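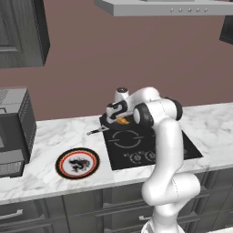

Drulleck Kitchen Tasks: data card

Maintainer: Toon Nijs, Drastwood
Release: 3
Contents: simulated episodes of a single arm working at a cooktop
Layouts: 18

Scope

Drulleck covers moving food between a frying pan and a plate in rendered kitchens. All episodes come from the Prakever simulator. No real hardware was used, so contact forces should not be taken as measured values.

Rules for contributed episodes

1. The arm starts clear of the cooktop and ends clear of it.
2. The gripper may touch the food and the pan handle. Contact with the hob glass, the range hood or a wall cabinet voids the episode.
3. The pan handle must not point over the front edge of the worktop at the end of an episode.
4. The food must rest fully inside the rim of the plate. Food left on the rim is logged as a failure.
5. Failed episodes are kept and labelled. Do not trim them.
6. Textures and plate designs may be changed. Worktop height and arm base position may not.

Splits

Training and test sets share no layout. 7 layouts are held back for testing. Report results per layout as well as the mean.

Known problems

Episode 83 has a wrong success label, to be corrected in the next release. Burner state is not simulated. Layouts taken from the older Zúñiga set use a different joint order; run the conversion script before mixing them with the rest.

Changes

February: rule 3 added, joint limits tightened at the wrist.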